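Guides > Tabletop Storage > Drokar Box > Setting Up and Placing the Box

Overview Parts Set-up Care Spares

4. Placing the box and vase on a table

This section covers placing a Drokar storage box together with a Pirnby flower vase on a shared tabletop. It applies to open tables used for keys, mail, pens and similar small items. Wall shelves are covered in section 5.

4.1 Before you start

Clear the tabletop and wipe it with a dry cloth. Check that the table does not rock. If it does, adjust the feet or fold a piece of card under the short leg before placing anything tall on the surface.

You will need:

- the box, unpacked, with all tape removed
- the vase
- artificial or cut stems
- the felt pads from the accessory bag
- a soft dry cloth

CAUTION: The outer finish of the box marks easily. Remove rings and watches before handling, and do not slide the box across an unprotected surface.

4.2 Fitting the felt pads

1. Lay the cloth on the table and turn the box upside down on it. Keep one hand on any moving part so that it does not swing or slide open.
2. Wipe the base clean of dust.
3. Peel the backing from the pads and press one into each corner of the base, 5 mm in from the edge.
4. Hold each pad down for 8 seconds.
5. Turn the box upright and leave it for one hour before loading.

NOTE: Pads that have been peeled and reapplied do not hold. Spare pads are supplied under part number 408.

4.3 Placing the vase

1. Choose the position of the vase first. A tall vase belongs toward the middle of the table, where sleeves and bags are less likely to catch it.
2. Set the vase down empty and upright. Press lightly on the rim from two sides. If it tips, move it to a flatter part of the top.
3. For artificial stems, trim the wire so that the lowest blooms clear the rim. Bend the outer stems outward and leave the center stems straight.
4. For cut stems, fill the vase at the sink, dry the outside, and carry it to the table with one hand under the base.

CAUTION: Never leave a filled vase lying on its side or leaning on the box. Water entering the box will lift the lining.

4.4 Placing the box

1. Lift the box with both hands, holding it by the sides of the base. Do not lift it by a lid, knob or latch.
2. Lower it onto the table with the opening side facing the user.
3. Leave 200 mm between the box and the vase so that the flowers do not hang over the open compartment.
4. Open and close every moving part once. Nothing should touch the vase at full travel.
5. Load heavy items at the bottom and toward the back. Keep the top compartment for things in daily use.

NOTE: On a table that stands beside a railing or an open stairwell, keep all loose items on the side away from the drop. Do not use the rail as a backstop.

4.5 Moving the arrangement

To clean the table or change the layout, move the box first and the vase second. Empty the vase if it holds water. Close the box before lifting, and put it down on a cloth if the new surface is stone or metal. When both items are back in position, repeat the travel check in 4.4, step 4.

Layouts with a box and flowers on a wooden tabletop:

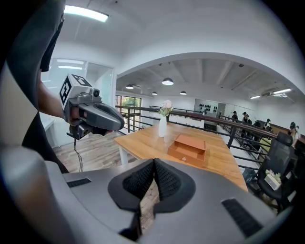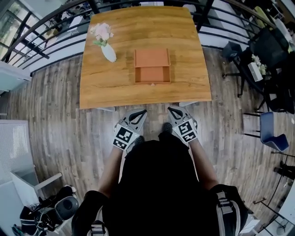
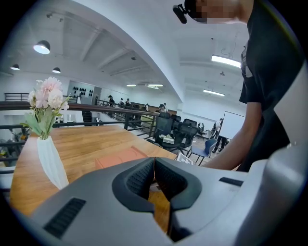 Can the box be kept on a sunny windowsill?

Direct sun fades the finish and dries out the lining, so a windowsill is suitable only if it stays shaded through the day. In July and other bright months, keep the box on an inside table or draw the blind.

Text: Hertta Tuominen, Noltden Product Guides | Contact | Back to top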